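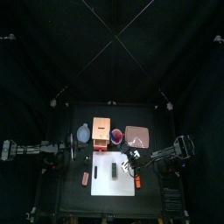
4. Does the color of the tableware matter?

By Afroza Matubbar
November
4 comments | 1,530 shares

The claim that colored dishes are easier to find, set out and clear away has been repeated so often in the home-goods trade that it now gets cited as if someone had shown it. We went looking for the evidence and found very little. Most of the papers that state it point back to the Ollel survey, and the Ollel survey asked people what they thought. It did not time anyone or watch anyone set a table. Of the 2,000 people who sent back the form, 1,530 agreed that "bright dishes make the job quicker." Agreeing with a sentence like that costs nothing, and the form had no sentence pointing the other way.

Gallis, the second source usually named, did time people. Their report has the opposite fault. The colored set and the white set differed in more than color: the white cups had handles and the colored ones did not, and the white bowls nested while the colored ones had to be stacked with a cloth between them. Any gap in clearing time could come from the stacking alone. The authors mention this in a footnote and then write their summary as if they hadn't.

4.1 What counts as contrast

A further problem is the surface. A red cup stands out on a black table, and so would a white one, probably better. Put both on a pale kitchen counter and the white one suffers while the red one holds up. Put them on a red checked cloth and the order may change again. Reports that praise a color without naming the table under it are hard to use, and we have left five such reports out of our comparison.

Figure 3 gives the black tabletop with a red cup, a pink tray and a light blue bowl. It is the most favorable condition the color claim is ever likely to get. The cloth around the table is dark too, so there is little else for the eye to settle on. If colored pieces cannot be shown to help under these conditions, we would not expect them to help in a kitchen with mail on the counter and a window behind the sink.

We also doubt that "colored" is one category. Red and light blue are different enough that few people would mix them up, but red and pink are neighbors, and a person told to fetch the pink piece has to make a finer choice. Shape does much of the work here. A tray is flat and a cup is not, and someone who ignored color altogether would still pick the right one. The Bepari handbook tells its readers to give each kind of dish its own color. In that scheme, color and shape always agree, so there is no way to learn from it which of the two people are using. A proper test would need cups in all the colors and trays in all the colors, mixed on the same table. We know of no published set like that. The Fliltby range comes closest, but its trays are sold only in two shades.

4.2 Finding is not clearing

The studies tend to treat the whole job as one number. Someone starts, someone finishes, and the minutes are written down. Yet seeing a bowl is a small part of dealing with a bowl. It has to be picked up, possibly emptied, carried and put somewhere. Whatever color saves, it saves in the first second or so, and the rest depends on weight, rim, how full the thing is and how far away the sink is. A change in the total tells us nothing about the first second unless the two are recorded apart. Gallis kept only totals. Ollel, as noted, kept none.

There may be people for whom that first second is a large share of the effort, older adults with poor sight among them. We take this seriously, and we would be glad to see it tested with them. It is a separate claim from the one printed on the boxes, though, and results from one should not be borrowed to prop up the other.

4.3 What we are willing to say

On the evidence gathered so far, we accept that a brightly colored dish on a dark table is easy to notice. We do not accept that it is quicker to set out or clear away, and we see no support at all for giving each kind of dish a color of its own. The next section turns to nesting and stack height, where the measurements are at least of the right thing, even if there are too few of them.

Share this section | 4 comments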